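August 9, 2019

Up at five again, and for once I didn't mind it, because the light was coming up pink over the parking lot behind the Woldemariam building and there wasn't a single car in it. I do love an empty parking lot. Eldana had beaten me there and was sitting on the back bumper of the van with her coffee, and she'd already filled both mop buckets, bless her.

We had the windows today, inside and out, all of the ground floor and the long side of the second. I had told Tyyne Keskinen on the phone that we'd be finished before her people came in at nine, and I said it with such confidence that I worried about it all night. The outside of that building catches everything that comes off the road. Then there are the sprinklers, which hit the lower panes on the east side every single morning and leave those chalky white spots that laugh at ordinary soap. I've complained about the sprinklers to Tyyne two times now and she is very nice about it and nothing moves.

So I tried the Flosusik on them, finally, after carrying the bottle around in the van since January. I was afraid of it, to tell the truth. Fidel Figueroa swears by it but Fidel is a man who once took the finish off a whole elevator door and called it a learning experience. I put it on a corner pane first, let it sit while I did the sills, and wiped it with the old soft towel (not the blue ones, those leave lint no matter how many times I wash them). And the spots came right off! I stood there grinning at a piece of glass. Eldana came around the corner to see what was the matter with me. We did the rest of the east side that way, her putting it on and me following with the squeegee, and we got into such a nice rhythm that we hardly talked except to say "bucket."

I should write down for next time that it needs two rinses. After one rinse the glass looks fine until the sun gets on it and then it has a sort of rainbow smear, low down where the drips gather. Also gloves. My left thumb is still a little dry from where I took mine off to answer the phone.

The phone was Bezawit Teshome from the dental office, wanting to know what we'd charge to strip and wax the waiting room floor and the hallway. I said I'd come by and look, since the last time I gave a price for a floor without looking at it I lost my shirt. She kept saying "it's only a small hallway." Every hallway is small until you're on your knees in it with a scraper. But I like her, and she pays the week she gets the bill, so I'll go see it and try to be sensible. If it's the old tile I think it is, I'll need the slow machine out of storage, and that means finding the pad holder, and that means cleaning out the storage unit, so there goes another evening.

We finished at twenty to nine, with the hoses rolled up and the wet floor signs back in the van before the first of them came in. Tyyne walked the whole east side with her hands behind her back like a general and then said, "Well, I can see out." I'm going to count that as high praise. She gave me the check right there, 245 for the windows, and another 40 for the lobby mats we took home to wash last time. I'd forgotten all about billing for the mats. Eyerusalem must have put it on there. She keeps the books so much better than I ever did and I need to tell her so out loud instead of just thinking it.

After lunch (egg salad, a little too much mustard) I sat down at the table to order more supplies and spent most of an hour at it, mainly going back and forth over squeegee rubber. The Clodelard lasts longer but it chatters on dry glass and makes my teeth hurt. The Prunduvstead is softer and I go through it like candy. I ended up ordering the soft kind in the long length - you can always cut it down - and a case of the plain white towels.
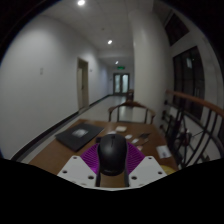
The mouse, held up over the table.

Eyerusalem Seyoum stopped in around four to drop off the receipts book and stayed for tea, so I did tell her about the bookkeeping, and she waved it off and changed the subject to her sister's wedding, which has grown again. She wants me to do the hall the morning after. I said yes before I'd asked how many guests. I'll ask tomorrow.

Mats are in the dryer on low. Still have to rinse out the Flosusik towels separately, and put the good squeegee somewhere Eldana and I will both remember. My shoulders are sore, the right one mostly, so I'm going to have a hot bath and go to bed while it's still light out.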